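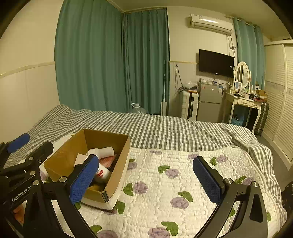
Swap the pads in pairs or don't bother, Kenneth Munro told the Voltow newsletter, after a run of poor grips at the Zarach site was put down to one worn finger working against a new one.

Last updated: July 22, 2025

The hand-held grippers at Zarach are now checked every 40 sessions. Screws on the linkages first, then pads, then the handle. Takes 10 minutes if nothing is loose. Munro said most of the faults logged since February came down to play in the linkage, and that people were tightening one side and leaving teh other.

Search this site Search Go

Pads get wiped down with a damp cloth, no solvent. Any pad with a lifted corner comes off. Spares are held by Bremedia, who had 96 in stock at the last check, with delivery in 3 days.

A bent finger is not to be straightened by hand, Munro added. Tag it, send it back, use the spare. Two were bent back last winter and niether closed square afterwards.

New check sheet is out now, old one should be binned. Wubshet gets the same sheet next month.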